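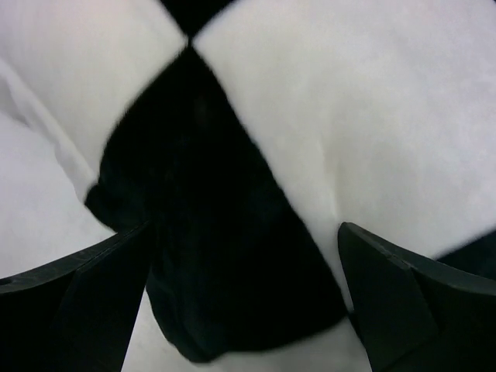
Can you machine wash a black and white plush without the black bleeding into the white?
Cold water, zipped pillowcase, gentle cycle, then air dry. Do a damp white rag test on the black first.

Forums > Laundry & Fabric Care > Stuffed Toys
Print this thread | E-mail this thread
2026-06-11, posted by Marjatta Manninen

ahonen_6
agree on the rag test, dont agree on the machine. Short pile goes stiff after a spin. Hand wash, sink, tiny bit of baby shampoo. Squeeze, never wring

clatleymom
Been machine washing ours for years, no stiffness. You're using too much soap prob. One teaspoon, thats it

ahonen_6
I use less than that. It was the spin. Lost a good penguin that way

Marjatta Manninen
ok but what about the white panels right next to the black, thats where mine goes gray. Seams mostly

fluteck200
that gray is lint half the time, not dye. Dry it, then go over w/ a soft toothbrush. Brush away from the black

clatleymom
^ this. also color catcher sheet in the pillowcase, cheap

lelteseo
Color catchers did zero for me. Vinegar in the rinse, half a cup

fluteck200
vinegar doesnt set dye on polyester, old myth. wont hurt it tho

lelteseo
well mine stopped bleeding so

Marjatta Manninen
Rag came up clean on the black. going w/ hand wash anyway. How long to dry??

ahonen_6
11 hours for my small ones, by a fan. Bigger = overnight plus. Squish the middle, if its cool its still damp. No dryer!! fluff the pile with fingers while its drying or it mats

clatleymom
dryer on air only is fine. no heat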